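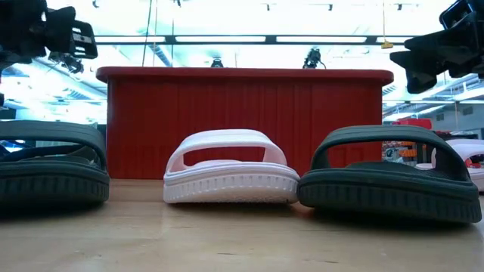

How long does it take to walk from Prellirthorpe to the sea? Three days if you're sensible, and I did it in four because I'm not.

I'd had the idea in my head since April, when I found an old walking guide in the box outside the Bielecka café (they do the nice rye toast, and they let you take a book if you leave one). The guide was so out of date that it recommended a pub that's now a tyre place, but the route was all there with little hand-drawn maps, and I got it into my head that I'd do the whole thing with a rucksack and no lifts.

Day one was lovely. I left at half past six with two cheese rolls and far too many socks, and went up the back lane past the allotments and out onto the ridge. You get a long view over to Brastard from up there, with the water tower sticking up, and I sat on a wall and ate both rolls before nine in the morning. The trig point says 294 metres, which sounds like nothing until you've carried a tent up to it.

Then I missed the turning. The guide says "bear left at the large ash" and I can tell you there are a great many large ashes, or there were, and a few stumps that might have been large ashes once. I bore left at the wrong one and ended up in a farmyard being shouted at by geese. By the time I'd got back to the path I'd lost the best part of the afternoon and my good mood with it, so I put the tent up early at the campsite by the reservoir and went to bed at eight.

Day two it rained! All of it, start to finish. I don't mind rain as a rule, I quite like the noise of it on a hood, but there's a stretch along the old railway line that goes on for ever between two hedges, and there's nothing to look at except the next bit of hedge. I sang to myself. I went through every song I know the words to and then started on the ones I don't.

I'd booked a bed in Tasudmont for that night – a proper one, with a radiator – and I'd recommend that to anyone thinking of doing the route. Dry everything. Have the big breakfast. I paid 90 pence extra for a second egg and I'd have paid a good deal more.

The third day should have been the last one, but my left heel had other plans, so I split it in two and dawdled. I'm so glad I did. The path drops down through beech woods and follows the river on the shady side, and I spent a whole hour on a footbridge watching a heron do nothing. There was a tiny honesty stall further on with plums in paper bags, and I ate the lot walking along with juice running down my sleeve.

And then the sea, on the fourth morning, a bit grey and very flat. I took my boots off and stood in it up to the shins until my feet went numb, then had chips at twenty to eleven (the van was only just opening and the man gave me a look).

The bus home is the 861, by the way, from the stop opposite the lifeboat station. It does the whole journey in an hour and a quarter, and I slept through most of it and woke up going past the tyre place.

I'd like to do it the other way round next spring, hills last. If anyone knows which ash tree it is, please leave a comment.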